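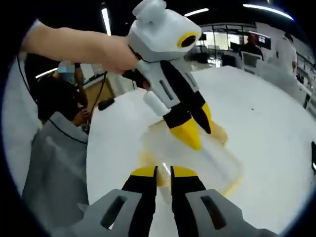

Ignacio Marín wrote that the planner still rejects the transparent container after the update to Rulix, and he asked that the ticket be reopened.

Ticket 949 has been reopened and assigned to the perception group at Mostyn.

Findings to date: The depth filter in Rulix discards returns from clear plastic on a white tabletop. The planner then receives an empty object list and stops with error 40. The gripper controller is not involved.

Action taken: The filter threshold was lowered to 10 in the test branch. The container outline was recovered in 39 replayed recordings. Recordings with strong overhead glare remain unresolved.

Requested from the reporter: Please attach the planner log and the calibration file currently loaded in Kadex. Do not rerun calibration before exporting the file.

Status: Open, awaiting reporter. The production branch is unchanged.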